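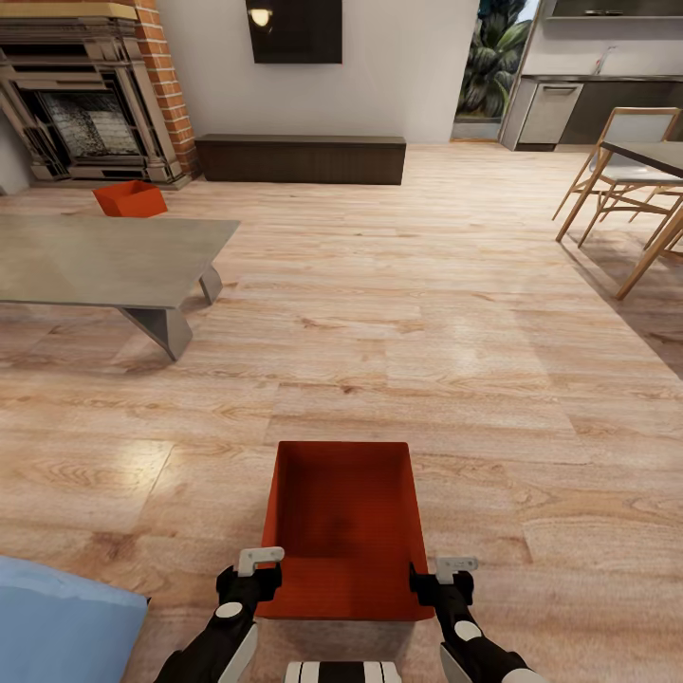

ok people kept asking how I keep the two-arm setup in the sim from falling apart every time somebody touches it, so this is going to be a long one. get a drink. 30 Jun 2026, for whoever finds this later and wonders which version I'm on about

so the robot is Gezer, two arms, two grippers, a camera on the head and one on each wrist. lives in a rendered house we call Stirkel (living room, kitchen, fireplace, far too much wood floor). all simulated! no metal was harmed. you'd think that means no maintenance. ha

most of what goes wrong is the same stuff that goes wrong on a real arm, just spelled differently. loose screws become bad offsets. worn pads become friction numbers somebody changed in April and didn't write down

(it was me. I changed it in April)

the job I care about is the box pickup. open box on the floor, one gripper to each side wall, squeeze a bit, lift. the second box by the fireplace is the "go get it" box, and it's a pain all on its own, we'll come back to that if I remember

step one whenever I come back to it is homing. I load the house, don't let it do anything, and make both arms go to zero. then I read the joint values off instead of trusting my eyes. a wrist can be off by a couple of degrees and look perfect from the head camera

step two, fingers. open all the way, close all the way, open again, both sides. I want the left and right to report the same opening to the millimeter. last week the left one stopped 8 mm short of closed and I spent a whole morning blaming the controller

it was the collision shape on the finger. somebody swapped the nice detailed one for a fat simple one to make things run faster, and the fat ones were bumping into each other before the visible fingers touched. looked like a ghost was holding them apart

if you take one thing from this thread: turn on the collision view before you touch a single gain. I have a sticky note on my monitor that says SHAPES FIRST and I still forget

step three is the wrist cameras, and this is where I lose most of my time — they're mounted so close to the gripper that any small change in the mount gives you a totally different picture
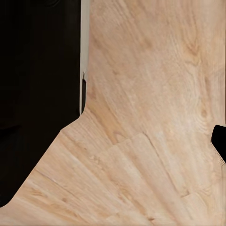
what I do is park the arms in one saved pose, grab a still from each wrist, and flip back and forth between that and the still from last time. same pose, same house, same light. if the finger has moved in the picture, the mount moved. very low tech, works great

I used to compare numbers only. camera position matched, rotation matched, everything green, and the view was still wrong! field of view had gone back to default after an update. a number I wasn't comparing. so now it's stills AND numbers

also the wood floor is a pretty mean thing to look at up close. it's all grain, and from a wrist view there's nothing else to tell you how far away you are. so the saved pose matters a lot. I picked one where a bit of finger stays in view so I have something to line up against

Remo Bianchini set up the original mounts and his advice was to save the pose inside the robot file and not in the house file. I ignored him for a month. then we moved the house origin and all my saved poses pointed at the ceiling. sorry Remo

step four, squeeze. the finger stiffness sits at 2000 in our config (our units, our sim, please don't copy it onto your thing and yell at me). too soft and the box slides down between the grippers on the lift. too stiff and it starts to buzz, and then it leaves. like, leaves the room

I do love it when the box leaves the room a little bit

how I tune it: lift, hold, wait. no walking, no turning. I just let it stand there holding the box while I answer email. if it's drifted when I come back, I look at friction before I go anywhere near stiffness. one knob at a time, write it down, reset the whole scene between tries

the reset bit is important! if you just put the box back by hand, the fingers keep whatever weird little twist they picked up from the last grab and your next result is garbage. full reset, homing, then go. yes it's slower. yes I skipped it for ages

step five, furniture. furniture is where the fingers go to suffer
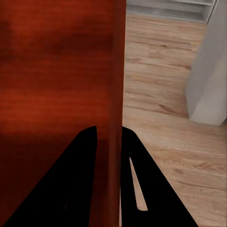 with panels and edges I want both fingers to arrive at the same time, one each side. if one touches early it shoves, the arm pushes back, and you get this slow grinding lean that looks fine for two seconds and then the wrist joint hits its limit

the fix on our side was dumb and simple: come in slow for the last stretch, and check the two finger contacts separately instead of adding them together. added together, one finger pushing hard looks exactly the same as two fingers pushing nicely. took me way too long to spot that one

and check that your furniture is solid where you think it is. we had a cabinet where the drawn part and the solid part didn't line up, so the fingers closed on plain air next to it. beautiful grasp. no cabinet

I keep a log for all this, just a text file, newest at the top. date, what I changed, old value, new value, one line on how it went. it's at 339 entries now and easily half of them say "put it back"

somebody at Trarnex asked me why I don't just script the whole check. I did script some of it! homing and finger travel run by themselves before every session now. 34 seconds and I get a yes or a no. but the wrist stills I want to look at myself, a script was happy with that field of view mess and I was not

oh right, the box by the fireplace. the coffee table is on that side of the room, and if the arms are carried too wide the elbow clips it on the way past. so there's a "tucked" pose for walking and I check that one too. drive it past the table slowly, contact view on, watch for any flash

if it flashes, tuck the elbows in more, then go back and redo the wrist stills, since the tucked pose is one of the saved ones. I know. it's a loop. I've made peace with it

so my order is: shapes, homing, fingers, wrist stills, squeeze, furniture, tucked walk. if something fails I go back to the top and don't start in the middle

next on the list is the right wrist mount, which I want to nudge out a hair so I see more of the fingertip. will post the before and after numbers when I'm back from Arnden

if you run two arms in a sim and you do your wrist check some other way please tell me, I'm nosy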